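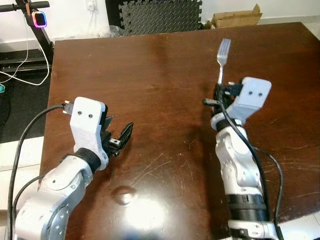
Oct 2, 2024
Clasdale room, tables and place settings

Good day! Spent most of it on the dark table, and I like it more now than when we started. The brown is deep and warm, and a fork on it looks great. Everything shiny shows up, which also means every flaw shows up. Fine scratches all over, and there's a smudged band across the middle that I'd been taking for part of the grain until I got my head down level with the top. Bright glare at the near side too.

Wiping test, in the order I did it:
- dry cloth: moved the smudge around, made it wider
- damp cloth, then dry: better at the ends, middle still dull
- drop of dish soap in warm water: best so far, still a trace when you look from the side

Scratches don't care about any of this. I'd like to try the Porell paste on one corner before anyone says the word sanding. Gloss like this is hard to get back once it's gone, and I remember what happened to the Ridgeway shelf in May.

Fork notes. Still on the silver metal forks. Tines to the far edge, handle toward whoever is sitting down, and I want it left of center so the plate has space. Tried it straight and tried it slightly turned. Straight looks tidier, turned is what people do when they're in a hurry, so both stay in the layout sheet. That sheet is up to 33 layouts now and I could happily draw more.
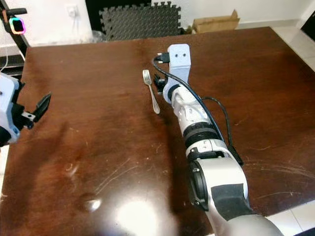
Foam mats: stacked on edge against the wall for now, and they can stay there until the floor has been swept. Puzzle edges were full of grit last time, and they don't lock when they're gritty. The cardboard box next to them can be flattened, and the plastic bag back there should go out with the trash. I keep stepping over it and I keep not picking it up, so I'm writing it down.

Then the light table. Completely different mood! The wood grain is pale enough that color does all the work, and the red plate just jumps. It's closer to coral than fire-engine red, and with the white bowl near it the whole setting looks like lunch. I had argued for the dark table for everything and I take half of that back. Steel reads better on dark, dishes read better on light. Would love to see the white bowl on the dark one next, with the same cup.

Layout 27, as drawn on the sheet: plate right of center, bowl behind it and to the left, cup at the back, fork on the left of the plate, spoon on the right. The spoon goes bowl end to the back. It took me three tries to draw the spoon so it didn't look like a ladle.
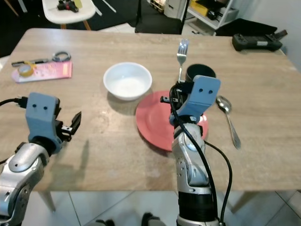 Light table: red plate, white bowl, dark gray cup, fork and spoon. Tape and the pink booklet at left.

The tape is the clear roll and belongs in the Hedach drawer at the end of the day. Same for the booklet, if anyone goes looking for it.

To do:
- Porell paste, one corner of the dark table, small patch
- second red plate if the store still has them, the color is too nice to rely on one
- redraw layout 12, cup is far too close to the edge
- sweep, then mats
- felt pads for the light table legs

Felt pads come 257 to a bag, for some reason. We need four.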